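Notes from the Grarkdale open day, typed up Sunday night before I forget it all. Rough. Will tidy if anyone wants it tidier.

Why we went: the campground laundry room needs a proper folding table before the season starts, and the little shop beside it needs shelving for drinks. Sorkine does both, more or less, and once a year they open the showroom and the workshop behind it to anyone who signs up. Free coffee. Drove out.

## Getting there

377 km door to door. Left in the dark. Fog until the river, then fine. Construction on the ring road, one lane, flag person, long wait beside a truckload of hay. Missed the turn for Grarkdale the first time, the sign is behind a spruce and faces the wrong way. If you're going next year, turn at the gas station and not after it.

Parking is gravel, at the back. Boots, not good shoes. There was a line at the door when we pulled in and we were told the first tour was full, 40 to a group, so wait for the second. Bought a cheese bun at Vasiliauskas across the road and ate it in the car. Very good bun. Got a second one for the drive home and ate that too.

## The hall

Bigger than it looks from the street. Front half is showroom, back half is the cutting and bending shop, and you can hear the bending shop the whole time. Showroom floor is set up as little zones: back of a café, corner store, laundry, mudroom, school supply closet. They had real stock on everything, which I liked a lot. Shelving catalogues always show shelves with a single plant on them and you can't tell a thing from that.

Picked up the price list at the desk. Lanyards for everybody. Mine had someone else's company on it.

We did the laundry corner first. Tables there are plain white, smooth top, and that was my big question answered straight off. Our old one is varnished pine with a split down one side and it snags everything, socks worst. A shirt slides on these. You can turn it around with a fingertip and it doesn't catch. Light colours do disappear a bit on the white, pale ones anyway, although the edges still throw enough of a shadow that you can find your hem.

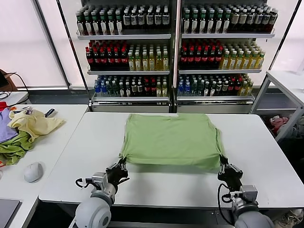
*Green T-shirt on the white table, both bottom corners held. Drinks shelving at the back.*

Softly wrinkly along the bottom edge like they all are. Made me think about how much room a shirt needs. We always fold in mid air at home, chin holding the collar, and then wonder why the pile leans. Spread out on a table, collar away from you, you need a good bit of depth before you start folding anything in. Our pine one is too shallow for that, the sleeves hang off. So depth matters more than length, and I'd had it the wrong way round in the budget.

Stuff I wrote down on tables, in the order I wrote it:

- ask for the deeper top. It's a no-charge swap if you order before the end of the month
- height adjusts, but only with the legs off, so decide before you load it
- second table set at an angle to the first is handy, somewhere to put the finished pile without walking
- rounded corners are extra. Kids run through our laundry room. Get the rounded corners
- wipe with soapy water, no scouring pads. The pad people have ruined a few, apparently
- delivery to us is a flat fee up to the highway junction, then they want a phone call

Forgot to ask about the warranty. Will email.

There was a folding demo at the top of the hour and I only caught the end of it. Square fold, thirds, then half. The person beside me was doing it along in the air with no shirt. For what it's worth our dryer shirts come out far more crumpled than anything they had out, so I'd want to try it with a real load from a real campsite, sand and all, before I believed in any particular method.

## Drinks shelving

This is what I'd come for, honest truth, the table was the side errand.

Two bays side by side, white metal shelves, thin dark posts, gray panel along the bottom. Stocked right up. Wine-looking green glass at the top, cola, something yellow with green caps, water with blue labels lower down. I stood there quite a while. Nothing fancy about it, and it looked like a shop, and our corner at present looks like somebody's garage.

Things I noticed about how they'd filled it. Same kind of bottle kept together in a block, cola with cola, and then the block comes round again in the next bay. So in either bay, going left to right, you meet the red caps first. We've got ours scattered wherever there was a gap, and people ask at the counter for the ginger ale that's right behind them. I'm going to try blocks in the spring even if we don't buy a single shelf.

The other thing is the glass. I don't love heavy glass up top. In our building the floor moves when the big washer spins, and I had a vision. Asked the staffer about it and was told the rack can be fixed to the wall and the lip on the shelf comes in a taller version. Brackets are in the box. Taller lip isn't. Noted.

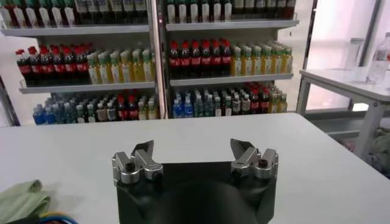 *Same shelving from table level. Cola and the green-capped ones side by side, water bottom left.*

Bottom level is more of a jumble, mixed caps, and I liked that it hadn't been tidied to death. That's how ours would look by Tuesday. You can still read it fine. The water at the end is easy to spot from across the tables, blue on blue, and water is most of what we sell in July so that's the bit I care about. I'd put ours higher, though. Half our customers are coming off a bike and don't want to crouch.

Light helps a lot too. Frosted windows behind the rack and it comes through all soft, and the bottles looked better for it. We have one small window and it faces the propane cage. Might move the rack to that side anyway. Have to measure. Door swing is the problem.

Numbers: a two-bay rack is more than I'd hoped and less than I'd feared. Extra shelf levels are sold in packs of 3. Add-on bays bolt to the first one so you can start small. Lead time is 5 weeks for white, longer for any other colour, so white it is.

## Workshop

Quick walk through, yellow line on the floor, stay behind it. Loud. They hand out foam earplugs at the door and half of us put them in wrong. Saw shelf blanks going into the press and coming out with the front edge turned up. Fast. Smells like oil and pennies. The powder coating room was shut for cleaning so we only got the window, and there wasn't much to see in the window.

Off-cuts bin by the exit, take what you like. I took two strips for the garden and then had to carry them round for the rest of the visit like a fool. Sharp edges. Bring gloves if you're a bin person.

## The Trirninix stand

Trirninix had a stand near the exit with labels and shelf strips, the clip-on kind that hold a price card. Their whole thing is you can swap the cards without taking the strip off. Ours are masking tape and marker. Took a sample pack. Colours are white, gray and a green that's a bit much. They'd fit the Sorkine shelves, I tried one on a loose shelf, goes on with a click and comes off with a fight. Might be the cold in my fingers by then, the workshop doors were open the whole afternoon.

They also had a draw for a label printer. Put my card in. Didn't hear anything.

## Food, washrooms etc.

Coffee urn, ran out early, refilled. Date squares. Washrooms clean, line-up for the women's only, the usual. There's a ramp at the side door but the gravel before it is rough going for wheels, I'd phone ahead and ask them to let you park at the front. One bench in the entire hall. Could use more.

## Would I go again

Yes, if we were buying again. For the table alone you could do it from the catalogue as long as you get the deep top. For shelving I'd say make the drive, seeing it full of bottles told me more than the drawings did, and you can lean on it a little when they're looking elsewere.

Still to do:

- measure laundry room wall to door frame, and the door swing
- email re warranty and the taller lip
- find out if the floor under the shop side will take anchors
- return the lanyard, it's in my coat

Left at four, home late, stopped once for gas. Price list is on the fridge under the moose magnet if anybody from the co-op wants to photgraph it.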